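Has anyone been to the Jarkham robotics open day?

Thinking of taking my two lads in July. Tickets are £24 for a family and it's a fair old drive — is there enough to see, or is it all talks?

skastent_mum
We went last year and loved it! The Bimier hall is the one to head for, they let you sit with the team while they run the hand through kitchen jobs on the simulator (my youngest wouldn't budge). Get there early, they only let 500 in and the car park is tiny. I saved one of the screens from the cup demo:
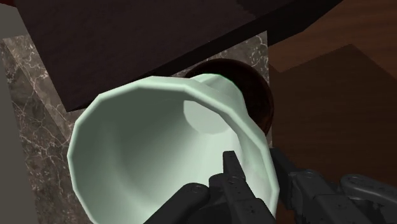

Simulator view, black fingers at the rim of the pale green cup.

They'll talk you through it if you ask, and the chap on the desk was lovely with daft questions. Take sandwiches — the café queue was awful.

bhatia_fan
its ok. bit loud. dont bother with the talks upstairs, go to the Bhatia stand instead, they had free pens

gearbox1358
Parking is free after 2 if you use the back gate. Didn't stay for the demos myself so can't help there.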